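About Pridby

Pridby maintains and calibrates weighing equipment for food producers, feed mills, laboratories and parcel depots. The company was set up by Terence Birkett as a repair bench for mechanical counter scales. It now services platform scales, hopper scales, checkweighers and analytical balances from a single workshop, with eight field technicians covering sites within a day's drive.

We do not manufacture scales and we hold no sales agency for any maker. Customers who need new equipment are given a written specification, which they may take to any supplier. 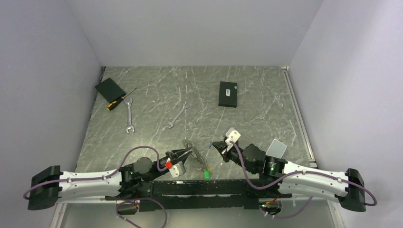
Calibration is carried out on site wherever the instrument is installed permanently. The technician records the condition as found, tests at no fewer than five loads across the working range, and repeats the test after any adjustment. Eccentricity is checked with the load placed at each corner of the platform. Minor mechanical work is included in the visit and needs little more than an open-ended wrench and a screwdriver, both of which appear in our photograph. Load cell replacement is quoted separately, as the instrument must be tested again over its full range before it returns to use.

Certificates are issued as PDF files within two working days. Each one states the reference weights used, the ambient temperature at the start and end of the test, and the uncertainty at each load. In the last service year we issued 3,867 certificates. Copies are kept for the life of the contract and can be requested by serial number.

Reference weights are held in a temperature-controlled room and left for at least 30 hours before comparison. Weights that fall outside tolerance are withdrawn, adjusted or downgraded to a lower class. The register of weights is managed by Zdenka Vasić, who also signs off the uncertainty budgets.
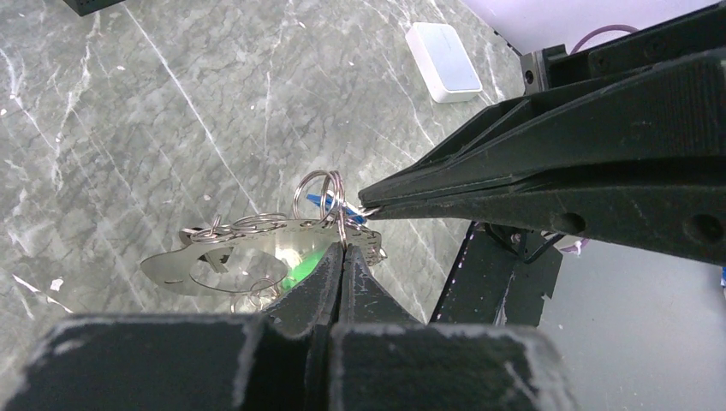 Pridby Workshop and Field Service Department

The department handles bookings, collections, bench repairs and site visits. Cremilda Medeiros plans the routes and is the first contact for contract customers. Alcides Tavares runs the bench, where balances are cleaned, levelled and tested before return. Bench work is normally completed in six working days, excluding time spent waiting for parts.

Of the instruments received for bench repair, around 94 per cent are returned to service. The remainder are uneconomic to repair or have parts that can no longer be obtained. In those cases a short report is supplied and the instrument is returned or scrapped, as the customer prefers.

Please drain and dry wash-down scales before collection, and remove any pans or draught shields and pack them separately. Enquiries about contracts beginning in September should reach the office before the schedule is fixed.

Page last reviewed: Aug 7, 2024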